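Leave the Laces In

17/07/2020

Most people I know take their canvas sneakers off by stepping on one heel with the other foot. They put them back on by stamping. The laces stay tied from one month to the next, the knot gets hard, and when the shoe finally wears out, the knot goes into the trash with it. I did this for most of my adult life and I think it is a mistake. I also think the opposite habit, pulling the laces all the way out every time the shoes get a cleaning, is nearly as bad. My argument is for something in between: loosen them properly, often, and leave them in.

I should say where I'm coming from. For 3 years I worked the repair counter at a shoe store in Divumstead. It was a small counter at the back, between the polish rack and the stock room door, and most of what came across it was leather. Canvas shoes weren't worth repairing, according to the owner, and on price alone he was right. A pair cost less than a resole. But people brought them in anyway, and what they wanted was usually a new set of laces, or a torn heel patched, or an eyelet put back.

The heels came first. A canvas sneaker has very little in the back holding it up. There is a strip of tape, a thin stiffener if the maker was generous, and two layers of cloth. Step on that every evening and the stiffener creases. Once it is creased the edge of the crease works through the lining, and after that you have a blister and then a hole. I patched a lot of those holes. The patch held fine. The owner of the shoe went home and stepped on it again.

All of that is a lacing problem. People crush the heel because the opening is too small to get a foot through, and the opening is too small because the laces were pulled snug on the first day and never let out. It takes a few seconds to undo a bow and pull the top 2 or 3 rows loose. Then the tongue comes forward, the sides spread, and the foot goes in without a fight.

The objection I hear is time. People have kids to get out the door, a bus to catch, a bag in one hand. I understand that, and I won't pretend a few seconds is nothing when you are already late. But I would point out that most of those same people will spend a good part of an hour shopping for the replacement pair, and more when the first pair doesn't fit and has to go back. If you really can't spare the time in the morning, loosen them when you take them off at night. You are sitting down anyway.

Slip-on shoes are the other answer people give, and elastic laces are a close relative. Stuvano sells an elastic kit with a plastic lock, and I used it in one pair for a summer. It does what the package says. The trouble is that elastic pulls all the time, with the same force at the toes as at the ankle, and my feet don't want that. By afternoon they are bigger than they were at breakfast. With ordinary laces I can leave the bottom loose and the top firm. For somebody with stiff hands, or a small child, I would recommend the elastic without a second thought. For the rest of us it fixes a problem we made ourselves.

Now to the full unlacers. These are careful people and I feel a little bad picking on them. They take the laces out, soak them in a bowl, scrub the canvas, dry everything on newspaper, and lace up again from the bottom. The shoes look great. What they may not notice is what happens to the tips. A lace tip, the hard plastic bit, is only a wrap of film pressed around the end of the weave. Each trip through an eyelet bends it and scrapes it. Do that to every eyelet on every washing and the film splits, the end frays into a brush, and from then on you are licking it and twisting it and swearing. We kept Calau flat laces at the counter, in white and cream, and our steadiest customers for them were the people who took the best care of their shoes.

There is also the matter of getting them back in evenly. Flat laces show every twist. The first crossing, down by the toe cap, sets the length of both ends, and if you are off by an inch there you will be off by an inch at the top, after all the work is done. I have watched grown adults lace an entire shoe 2 times over because of that first crossing.

So loosen, and stop short of taking them out. Start at the top, hook a finger under the crossing, and lift. Go down the rows one at a time. Don't haul on the two ends and hope, as that only tightens whatever is below. When you reach the lowest crossing, there should be enough slack to lay the tongue forward and get a brush down the sides.

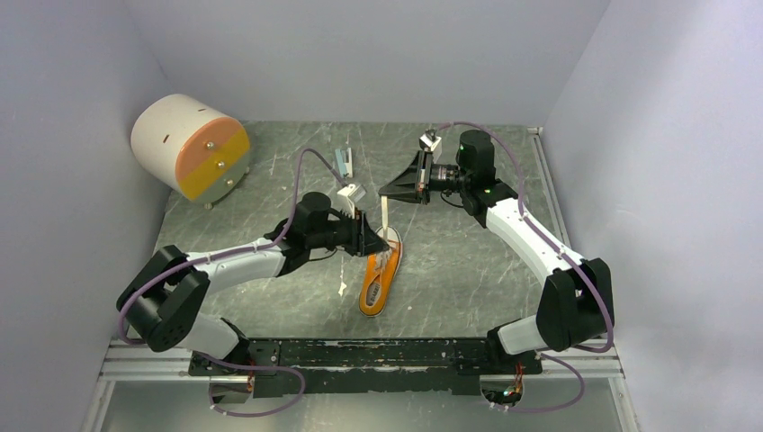
Cleaning a shoe this way takes less room than people expect. A clear bit of table is plenty. I use a soft brush dry, then a cloth with a little dish soap, and I do the laces where they are by pinching each length in the cloth and drawing it through. They never come out as white as they would from a soak. I have made my peace with off-white. It suits canvas better than bright white does, in my opinion, and bright white only lasts until the first wet sidewalk.

I will allow some exceptions. If the shoes went into mud over the tops, take the laces out and wash everything. If you bought the pair used, do the same. If an eyelet has pulled loose, you need the lace out of the way to get at it. And if a tip is already gone, you may as well replace the lace, or at least trim it and dip the end in a little clear glue. That last trick works for a few weeks.

I also think the makers could help. The laces that come with inexpensive sneakers are often too long for the number of eyelets, so people tie double knots to use up the length, and the double knot is the one that never gets undone. I measured a pair of Prajapati laces last year that would have done for a hiking boot. A shorter lace costs less to make. The care card in that same box ran to 193 words, covering washing machines, sunlight and bleach, and did not mention undoing the shoe before taking it off.

The pair I wear most was bought the summer I left the counter. I kept a note of the days I wore them, out of curiosity and because I had told so many customers how long theirs ought to last. The count stands at 383. The soles are thin at the ball of the foot and the color has gone soft across the toes. The heels are straight. One lace is original and the other I replaced after closing it in a car door, so they don't match, and I have been meaning to buy a second one in cream.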